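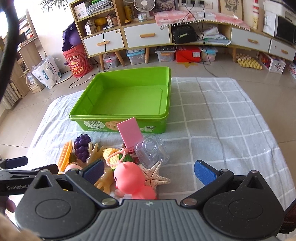 26 October 2022

Second look at the Flunell hand-held gripper package, the one Grurkus wants an answer on before they quote us for the full term. Flunell's pitch is that a person can collect grasping data in any ordinary room, with no arm and no cell, and that the data moves over to a robot with "minimal adjustment". I don't believe the second half yet. The first half is fair enough: toys on a checked cloth on the floor, a tiled room with furniture in it, and we were working. The blue textured pads on the finger tips are the bit I care about most today, and the pink rubber pig nearest the jaws is a kinder test of them than I'd like. Rubber on a grippy pad tells you very little. The clear container with the moulded cups and the little upright mirror are better value.

What the package includes, going by the quote: the hand unit, a cable, the capture software, 20 hours of processing on the Qian server, and email support. Price is 825 a month on a 2 month minimum. Spare pads are extra and the quote gives no price for them. Asked in April, asked again last week. Still waiting.

Things I want settled before anyone signs.

Clear and shiny objects. The brochure has a whole page on "difficult materials" and every object in it is matte. Ours has the clear container, the mirror and two see-through amber hand shapes in among the rest, so keep those in every layout. If the processed output drops frames whenever the mirror is in view, I want to see that in the log and not find it ourselves a month in.

Clutter. Flunell's sample set has objects spaced out like a shop window. In a heap the jaws have to come in past one thing to get at another, and I suspect the opening width gets read wrong when a pad touches a neighbour first. The corn cob with the bead string wrapped around it is the nasty one. Is that one object or two? The labelling guide doesn't say. I'd call it two and write down that we did.

Cable. Mine is a personal grumble but it will be everybody's. A tethered hand tool is fine at a bench and a nuisance on the floor. You end up planning the reach to suit the cord, and that goes into the data as if it were a natural way to move. Ask whether there's a battery version. Do not accept "on the roadmap".

The 1000 grasp claim. Sales sheet says one person can record 1000 usable grasps in a day. No mention of what "usable" means, who decided, or how many were thrown out. I'd want the rejects counted too. I'd also like to meet the wrist that did it.

Comparison with Bonis. Their kit costs more up front but it's bought, not rented, and the files come out in a format we can already read. Flunell's go up to Qian and come back processed, with the raw recordings held for an unspecified time. Somebody needs to read that clause properly. If we can't keep our own raw files I'm a no regardless of how the pads perform.

In its favour – the colour separation between black arms and blue pads ought to make the tips easy to find in the recordings, and the set-up guide is short and in plain language. Better than the last two we looked at.

To do:
Same layout with the light coming from the other side
Container and mirror swapped, everything else left alone
One run with the starfish at the back of the heap
Write to Grurkus re pad price, raw files, definition of usable
Check whether the Bonis demo unit is still on offer

Not recommending yet. Not ruling it out either, but the monthly price looks steep for something where we'd be doing most of the checking for them.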